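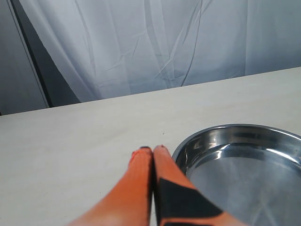 September, the steel dish and the pale tabletop

Starting this a bit before lunch while it's all fresh, and I'll tidy it up later if I get the time (I probably won't, so apologies in advance to Didier, who has to read my notes more than anyone should).

The question for this week is still the one Tipene left us with: which of the dishes do we keep for sorting small parts, and how do we look after the top so it doesn't go dingy like the last one did. I've been putting it off, mostly by sweeping.

The dish first. I went with the round stainless one with the smooth rolled rim, and I'm very fond of it already. You can run a thumb all the way along that edge and never catch on anything, and with the old Dristar tray you always knew exactly where the burr was. The inside is polished almost like a mirror, so the lamp throws a hard white line along the wall and the floor of it goes soft and gray. Pretty, but it does make small bright screws a pain to find. I tipped in 60 of the short ones and sorted them by hand, and I kept reaching for reflections. With the black washers there was no trouble at all.

Tried a circle of gray felt in the bottom. Better for finding things, worse for cleaning, and the felt slid whenever I scooped. Tried a sheet of thin paper after that, which wrinkled. Tipene's idea of turning the lamp away and bouncing it off the wall was the best of the lot and cost nothing, so I've left it like that. Please don't swing it back! If you need more light, use the clip-on from the Willdale box.

Now the tabletop. I do like the cream color, it makes the whole corner feel less like a basement. It's matte, with a faint grain to it, and it shows smudges. Nothing dreadful, only you see them when you get down low and look across. I did two patches this morning, one with plain warm water and a cloth, the other with the Kälin soap, and gave each of them 43 wipes (I was listening to the radio and counting, don't ask). The soap patch came up a little cleaner but felt tacky for a good while afterward. Water is fine for every day, I think, and soap when somebody has been at the grease.

One more thing on the dish — it slides. Steel on that top has hardly any grip, and if you lean on the rim while you're picking it wanders off toward your elbow. I put a ring of the rubbery shelf liner underneath and it stayed put for about 2 hours of sorting. Liner is in the Vikirgate drawer, order number 2501 if we want more, and Didier, I used the last long piece, sorry.

Still to do:
Ask Tipene whether he wants a second dish the same size or one smaller.
Try the dull side of the foil sheet as a liner, in case it cuts the glare.
Look at the two wiped patches again tomorrow with the lamp down low.
Find a lid. A dinner plate nearly fits, but it rocks.

Kettle's on, so I'm stopping. Washers are back in their jar and the short screws are in the envelope marked "short," which I know isn't where they live, but the proper box has gone walking again.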